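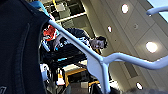 机器人工作时要守哪些规则

Dodoteo 少年技术读本·机器人部分
适读年级：小学高年级至初中
修订日期：2023-04-29

一、规则从哪里来

机器人的规则分为几层。最上面一层是法律，由国家制定，规定出售和使用机器必须达到的基本要求。中间一层是标准，由标准化组织编写，内容比法律细得多，例如急停按钮应当是什么颜色，机器在什么情况下必须停下。最下面一层是现场规程，由使用机器人的单位自己编写，只在这个单位的房间里有效。

国际标准的编号通常以三个字母 ISO 开头，后面跟着一串数字。ISO 10218 讲的是工业机器人的安全，ISO 13482 讲的是个人护理机器人的安全。这些文件的读者是工程师，句子很长，表格很多。本文不逐条介绍，只说明其中几种常见的要求，以及它们在一个普通工作间里怎样落实。

本文中的现场规程以 Hakport 的 Adjei 训练室为例。训练室的规程第一版只有一页，后来逐次增加，现在的编号已经排到 298 条。其中大部分是设备清单和记录表格的填法，真正与人身安全有关的条目集中在前面几章。

二、几个要先认识的词

危险源：可能伤到人的东西或动作。一个正在合拢的夹爪是危险源，一根拖在地上的电缆也是危险源。

风险：危险源伤到人的可能性，加上受伤的严重程度。同一个夹爪，锁在柜子里时风险很低，通电并且靠近手指时风险就高。

工作空间：机器人的手臂能够到达的全部范围。画工作空间时，要按手臂完全伸直计算，手里拿着的物品也要算进去。机器人拿着一个衣架，它的工作空间就比空手时大一圈。

末端执行器：装在手臂最前端、直接接触物品的部件。夹爪是末端执行器的一种，吸盘是另一种。

急停：紧急停止的简称。按下急停按钮后，机器的危险动作必须停止，而且按钮复位之后，机器也不可以自己重新动起来，必须由人再次发出启动命令。

操作员：正在控制机器人或者负责监视机器人的人。每台机器人在运行时都应当有一名指定的操作员。两个人同时发命令，机器人可能收到互相矛盾的指示，所以规程中写明命令只由一个人发出。

三、开机之前

开机前的检查由操作员完成。检查用眼睛看，也用手摸，但摸的时候机器人必须处于断电状态。

先看地面。工作空间内的地面上不应有散落的物品。电缆如果必须经过人走的地方，要用线槽盖住。

再看手臂。外壳有没有裂缝，螺钉有没有松动，沿着手臂走的电缆有没有被夹住或者磨破。手臂弯曲时电缆会跟着移动，因此电缆要留出一段余量。余量太短，手臂伸直时会把接头拉松；余量太长，垂下来的部分可能钩住旁边的物品。Adjei 训练室的做法是让手臂以最慢的速度走完整个活动范围，同时由操作员在工作空间外观察电缆。
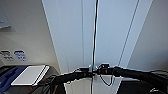
机器人的电缆可以用普通胶带随便缠在手臂上吗？

不应当这样做。胶带受热后会变软、脱落，脱落的胶带可能卷进关节。固定电缆应使用制造商规定的线夹或扎带，固定点避开会转动的部位，装好以后还要重新检查一次活动范围。

手臂检查完，接着检查急停按钮。检查方法是真的按一次。只看按钮的外表，不能知道它的线路是否接通。按下之后，操作员确认机器人不再响应动作命令，再把按钮复位。检查结果写进记录本，包括时间和操作员的签名。如果按下后机器人仍能动作，当天停止使用，并在控制柜上挂“禁止合闸”的牌子。

最后确认人员位置。操作员说出“准备启动”，房间里的其他人回答“可以”。只要有一个人没有回答，就不启动。戴着耳机的人应当先把耳机取下来。

四、距离和速度

人和机器人之间的距离是安全设计中最基本的量。距离足够大时，机器人可以动得快；距离变小，速度就要降低；人进入某个范围，机器人就要停。这种办法叫做“速度与间距监控”。它需要传感器不断测量人在哪里，还需要控制器计算机器人停下来要走多远。

机器人收到停止命令以后，不会在同一瞬间静止。传感器要花时间发现人，控制器要花时间处理信号，关节的制动器也要花时间让手臂慢下来。在这段时间里，手臂仍在移动，人也可能仍在向前走。把这些路程加在一起，再加上一段余量，得到的就是最小安全距离。

举一道简化的算术。假设手臂从收到命令到停稳，还会移动 100 毫米，人在同样的时间里向前走了 300 毫米，那么只考虑这两项时，距离至少要有 400 毫米。实际计算还要加入测量误差，所以结果更大。这道题里的数字只用来练习，不能拿去设置真正的机器。

另一种办法叫做“功率与力限制”。采用这种办法的机器人允许与人轻微接触，但接触时的力和压强必须低于规定的限值。身体不同部位的限值不同。头和脸是需要特别保护的部位，任何规程都不应安排机器人在人脸附近运动。末端执行器也要一起考虑：手臂本身圆滑，手里却拿着剪刀，就不能算是安全的接触。

在 Adjei 训练室，有人要弯腰、蹲下或者伸手到机器人附近取东西时，必须先向操作员说明，由操作员让机器人停住并保持停止，取完东西、人退出来以后再继续。弯腰的人看不到头顶上方的手臂，这一点写在规程第 3 条。

五、抓取物品的要求

机器人抓东西，要经过接近、对准、合拢、提起几个步骤。每一步都有相应的检查项目。

接近时速度要低。最后一小段路程尤其要慢，因为摄像头看到的位置和物品的真实位置之间总有误差。误差可能来自镜头，可能来自手臂，也可能是物品被碰动了一点。

对准时要考虑物品的形状。箱子有平整的侧面，夹爪从两边夹住即可。管状的物品容易在夹爪里转动，夹的位置要靠近重心，或者选在两根管子相接的地方附近。衣架一类的物品又细又轻，有分叉，容易钩住别的东西，移动之前要确认周围留有空隙。

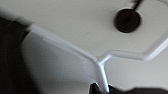
合拢时要限制夹持力。力太小，物品会滑落；力太大，物品会变形或碎裂，碎片也会成为新的危险源。软的、薄的物品从小的力开始试，逐步增加。夹爪内侧常贴有橡胶垫，橡胶垫磨光以后摩擦力下降，同样的夹持力就不够用了，因此橡胶垫属于定期更换的零件。

提起以后先停一下。操作员观察物品是否下滑，没有下滑再移动。移动路线不从人的头顶经过，即使物品很轻也一样。

断电时夹爪的状态也要事先知道。有的夹爪断电后保持夹紧，有的会松开。会松开的夹爪不得用来提重物越过桌面以外的区域。查明夹爪属于哪一种，要看制造商的说明书。说明书缺失时，应当向制造商索取，不用试验代替。

六、手指伸进凹处时

柜门、抽屉和金属面板上常有凹槽、把手孔或者缝隙。机器人的手指伸进去以后，情况与在空旷处抓取不同。手指的左右两侧都有阻挡，手臂如果突然横向移动，手指会像杠杆一样撬动面板，可能损坏面板，也可能损坏手指。

规程对此有下面几条要求。

进入和退出走同一条直线，方向相反。

手指在凹处内时，手臂的横向力设有上限，超过上限自动停止。

凹处的另一面如果有电气零件或活动零件，任务开始前要查看图纸。没有图纸的，由操作员断电后打开检查。

人的手不得与机器人的手指同时放进同一个凹处。机器人卡住时，先按急停，再由受过训练的人按照说明书的方法松开关节。不要用力拉手臂。松开关节以前要用支架托住手臂，因为制动器一旦放开，手臂可能因自身重量落下。
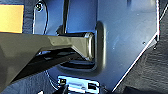 图：夹爪的一根手指伸到蓝色面板的圆角凹槽处。

门和抽屉还有一种特殊的风险，叫做挤压。机器人拉开抽屉时，抽屉和旁边家具之间的空隙会变小，站在那里的人可能被夹住。因此检查人员位置时，要把会动的家具也当作机器人的一部分，一起画进工作空间。

七、记录和数据

机器人身上的摄像头会拍到房间，也会拍到人。使用这些画面要遵守个人信息方面的规定。Adjei 训练室的要求是：进入房间的人事先知道摄像头在工作；没有同意被拍摄的人，不进入拍摄区域；画面保存在有密码的设备里，只给需要使用的人看。未成年人参观时，还要取得监护人的书面同意。

每次运行都写运行记录。记录的内容包括机器编号、操作员、开始和结束的时间、做了哪些任务、有没有急停。急停以后要写明原因，原因不清楚的，写“原因不明”，不可以猜一个写上去。训练室的记录由一个叫 Ineo 的表格程序管理，每条记录有自己的流水号，读本编写时最新的流水号是 3961。流水号不重复使用，写错的记录也不删除，只在后面补一条更正。

保留错误记录有实际用途。同一个关节几次出现相似的停机，单看一次不容易发现，放在一起比较就能看出规律。维修人员根据记录决定先检查哪里。

每年 7 月，规程要完整地读一遍。已经拆除的设备，对应的条目作废，但编号保留，不给新的条目使用。新买的末端执行器要先做风险评估，评估没有完成时，它不得装到手臂上。

八、风险评估怎样做

风险评估按固定的顺序进行。先写出机器人要做什么，再找出每一步的危险源，然后估计风险的大小，最后选择降低风险的措施。措施做完以后，再估计一次。如果风险仍然偏高，就回到前面继续修改。

选择措施也有先后。首先考虑能否从设计上去掉危险源，例如把尖角改成圆角，把任务改为不需要人靠近。去不掉的，再加防护，例如围栏、光幕和限速。还剩下的风险，用警示标志、培训和个人防护用品来处理。顺序不能倒过来。一个可以磨圆的尖角，不应当只在旁边贴一张“小心”的纸条。

光幕是一排看不见的光束，人穿过时光束被遮断，机器随即停止。光幕挡不住飞出来的零件，围栏可以挡住，但围栏会妨碍人取放物品。选用哪一种，要看具体的任务。

九、参观时学生要遵守的规定

站在地面标线以外。标线被桌子挡住看不见时，询问操作员。

长头发扎起来，围巾和挂绳取下，外套的帽绳塞进衣服里。

不触摸机器人，包括静止的机器人。静止的机器人可能正在等待下一个命令。

不向机器人递东西，也不把东西放到它的工作台上。

看清急停按钮的位置。发现有人可能受伤时，任何人都可以按急停，学生也可以，不必先得到允许。

按下急停以后留在原地，告诉操作员看到了什么。因担心安全而按下急停，不会受到批评，即使检查后没有发现问题。

物品掉在标线以内，不要自己去捡，由操作员处理。

十、课后练习

在家里选一件会动的电器，例如洗衣机、电风扇或者扫地机器人，先不通电，画出它的活动范围。用红笔标出可能夹手、碰撞或缠住头发的位置，再查看说明书中的安全说明，把说明书提到而图上没有标出的地方补上。

查看时请家长在旁边。不要拆开电器的外壳，也不要把手指伸进缝隙里测量大小，需要测量时把直尺放在外面读数。图纸上写明电器的名称和画图的日期，交回时与说明书的复印页订在一起。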